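About Flornton Workshop

Flornton is a shared workshop in Jultport for people who build robots and small automation at home. We have 50 members, a rented unit behind the old Clinollow print works, and one long bench that is always full. Barry Marsden started it with three friends after his garage ran out of outlets.

Our main project at the moment is Lambert, a pair of hand-held grippers for handling clothes. Members build their own set at the shop and take it home to work on the things they have there. Shirts and towels came first. Padded jackets have been on the list since September, and they are slow work - the fabric slides over the filling and the sleeves go their own way.
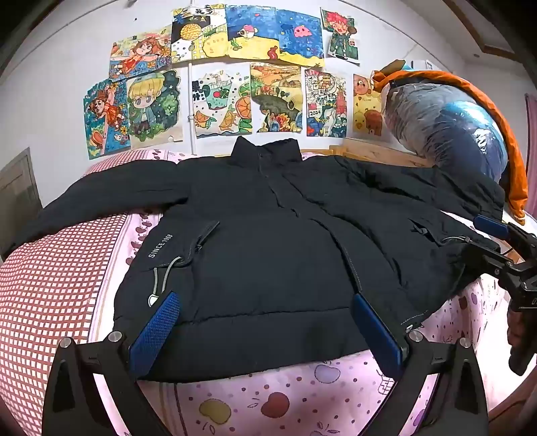
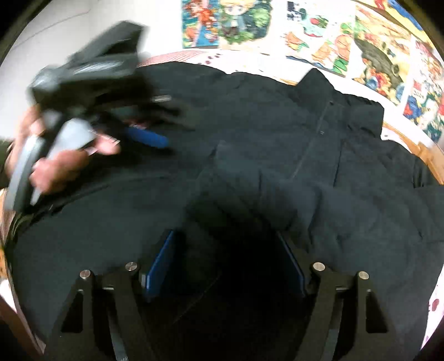
A full set of parts costs members $495, and most people need 4 evenings to put one together. The linkage plates are cut in the shop. Bearings and screws come out of the shared drawers, so please write down what you take. We keep a binder of earlier versions by the door, including the ones that pinched.

You don't need an engineering background to join. Some members write code for a living and had never held a soldering iron. Others can fix anything with a motor and leave the software to someone else. Barry runs an introduction for new people at 7 p.m. on the first weekday of each month, and after that you get a key code and a shelf.

The unit is open to members from 9 a.m. to 10 p.m. Parking is on the street - the yard belongs to the print works. To visit before joining, send a note through the contact page and say what you are building.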